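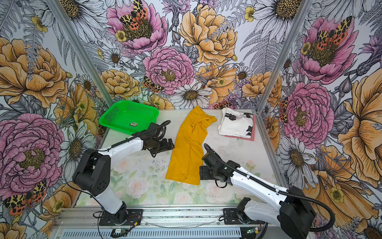
La Lettre de Porkholm > Vie pratique > Linge et maison

Plier un tee-shirt sans y passer la soirée

Temps de lecture : 2 minutes

Vous avez été nombreux à nous écrire après la lettre de mai, et presque toujours pour la même chose : les tee-shirts ! On sait plier un drap (enfin, à deux), on se débrouille avec les serviettes, mais le tee-shirt en coton garde ses plis, fait des bosses dans la pile et finit en boule au fond du tiroir. J'ai donc demandé conseil à Soledad Escobedo, qui anime chez nous l'atelier linge, et je vous livre ses habitudes comme elle me les a données, un peu en désordre.

Elle commence toujours par étaler le vêtement dans sa longueur, bien à plat, le panier à portée de main. Un panier ajouré comme le vert convient très bien. Ensuite elle lisse du col vers le bas, avec le plat de la main, et le haut demande toujours plus de patience que le reste : sur le tee-shirt moutarde, c'est justement là que le tissu fronce. Les pièces déjà pliées vont à côté, en petite pile, comme le blanc à motifs noirs posé sur le rose.

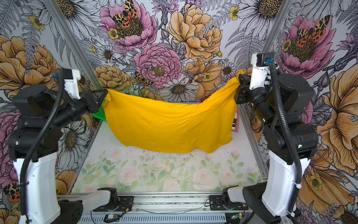
Soledad tient beaucoup au geste qui précède le pliage, celui que sa tante Marisol lui faisait répéter enfant au-dessus de la table de la cuisine. On prend le tissu par les deux coins du haut et on le tend doucement. Tant que le milieu retombe en hamac, comme le jaune, tout fripé, on peut encore écarter un peu les mains, sans tirer comme un forcené (le coton n'aime pas ça, et les coutures encore moins). Après quoi on repose, on rabat les côtés, puis le bas vers le col, et l'on passe au suivant.

Le prochain atelier se tiendra dans la salle Bellamy, en fin d'après-midi. Il y a 12 places, dont 6 déjà prises, alors écrivez vite à Yu-na Shim si le cœur vous en dit, et venez avec deux ou trois tee-shirts de la maison, même les plus vieux !

Contact | © La Lettre de Porkholm | Haut de page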